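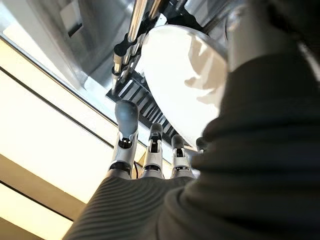
Robotic fingers from below, dark rounded tips.

Does a dehumidifier give out more heat than the electricity it uses?

Forum > Everyday physics > Heat and energy

mossyplaster
November 18, 2024
Bit of an argument going on in our house and I'd like it settled. We've got a Ganura dehumidifier in the back room, and the plate on it says 600 watts. I put my hand over the outlet and the air coming out is properly warm, and the room does get warmer over an evening, more than I'd expect from something that size.

My other half says it's a 600 watt heater with a bucket in it, end of story. I said it must be giving out more than that, because of the water, but then I got in a muddle trying to say why. I did physics at school and remember that you can't get more energy out than you put in. So which of us is wrong? Or is it both?

tepid_tim
Your other half is right. Energy is conserved. 600 watts goes in down the cable, 600 watts comes out as heat, and whatever the compressor and fan do in between makes no odds. There's a cold coil and a hot coil, they cancel, and you're left with the electricity.

fenlander22
Not quite, Tim. You've left out the bucket. Water vapour in the air carries more energy than the same water sitting as liquid. When it condenses on the cold coil it gives that energy up, the refrigerant picks it up, carries it round to the hot coil, and it goes into the room air. So what you feel on your hand is the electricity plus the heat from condensing.

It's the same thing as a steam burn being nastier than a boiling water burn. You get the condensing heat on top.

mossyplaster
Ha, so I wasn't talking complete rubbish! How much extra are we on about though? Something you'd notice or a rounding error? 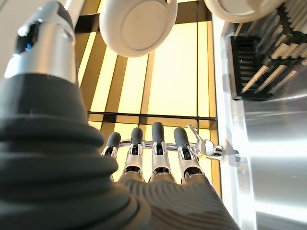 I empty 9 litres a day out of it at the moment, which I know is a lot, the plaster is still drying out after a leak. It runs more or less non-stop.

fenlander22
You'd notice. Condensing a litre of water at room temperature gives back a bit under 0.7 of a kilowatt hour. Times 9, that's just over 6 kWh a day, or if you spread it across the whole day, a quarter of a kilowatt. Add that to your 600 watts (if it really does draw that all the time) and the machine is warming the air at something like 850 watts.

tepid_tim
I still don't like it. You can't say a box gives out 850 when it takes in 600, that's more than 100 per cent efficient. If that worked we'd all heat our houses with buckets.

quarkandcheese
Tim, I think the trouble is the word "efficient". It isn't only taking in 600. It's taking in 600 by the cable and the rest as vapour through the grille. Draw your line round the box and count everything that crosses it and the sums come out fine.

A heat pump does the same sort of trick. My brother has a Prutoneck one and gets far more heat indoors than he pays for in electricity, and no law is broken, it just came from the garden.

tepid_tim
Right, but the garden is outside. The vapour is in the room already. So draw the line round the ROOM instead. Where did the energy in the vapour come from?

fenlander22
Fair question, that. It came from whatever evaporated the water. In this case the wet plaster, and evaporation cools the wall, and the wall cools the room. So with the door and windows shut and all the water coming out of the plaster, the evaporating takes a quarter of a kilowatt and the condensing puts a quarter of a kilowatt back. Over the day the room gains 600 watts.

tepid_tim
Which is what I said in the first place!

quarkandcheese
It's what you said for the wrong reason, to be fair. "They cancel" was about the coils and they don't. And it only holds if the damp all started out as liquid in that room. If it's drifting in as vapour from somewhere else, from cooking or the shower or muggy air outdoors, then the energy was put in somewhere else too and the room does come out ahead.

mossyplaster
Oh that's clever, so it depends where the water came from. Our kitchen opens straight on to that room and we boil a lot of pans, so some of it will be from there I suppose.

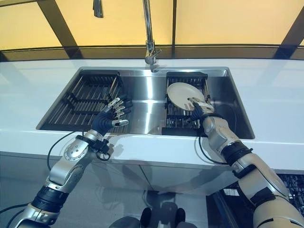
Could I do a rough test? I've got a 2,000 watt fan heater from Vidmar with a low setting, and a couple of thermometers. I was thinking of running one for an evening and then the other and comparing how warm it gets.

fenlander22
You could, but don't trust it much. The outdoor temperature will be different each night and that'll swamp what you're after. Drying the air changes how warm it feels as well, so go by the thermometer and ignore your skin. And get a plug-in meter first. I'd be surprised if the thing pulls the full 600 all the time, the plate usually gives the most it'll draw. Mine's a Stirkisis and it sits well under what it says on the back.

oldvalve
Coming at this from the other end, has anyone mentioned the bucket water itself? It comes off a cold coil, so if you tip it away cold you've left a bit of heat behind in the room. Tiny, but if we're being fussy.

fenlander22
True, and yes, tiny. Cooling 9 litres by ten degrees or so is a tenth of a kilowatt hour, over a whole day. I'd leave it out.

tepid_tim
I'll give you the air coming out of the grille. I'm not giving you the room.

mossyplaster
I've read this lot out at home and we've both claimed it as a win. Plug-in meter ordered, I'll put the numbers up when I've had a week of them, though with the plaster the way it is I'll probably still be emptying that bucket in January.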